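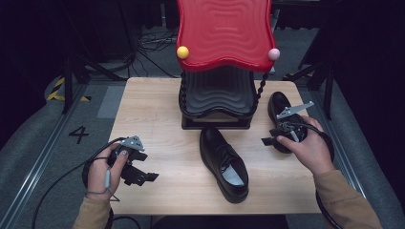

The red-backed chair and the dress shoes, before supper.

Stories > Short Fiction > Household

The Shoe Chair

Delyth Rowlands had inherited a chair too small for anyone she liked. Her brother-in-law, Huw Hopkin, said it was for shoes.

"Nobody makes a chair for shoes."

"Sornex did. Your aunt paid 441 for it."

He set his black lace-ups on the table to prove it. One pointed at the chair like a dog waiting to be asked up. The other lay on its side, sulking.

"They look uncomfortable," said Delyth.

"They're a twelve. It's a snug fit."

They argued through the soup. By nine Huw had gone home to Sillton in his socks, with the shoes under one arm and the chair under the other, and Delyth had her table back. She looked at the grain for a while, the darker rings in the middle of it, and wondered where she would put the lamp.
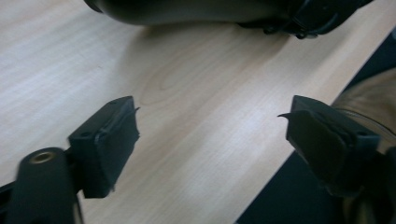
More Stories

- The Gorkley Umbrella
- Mrs. Athanasiadis Returns a Pie
- Two Coats for Caradog Price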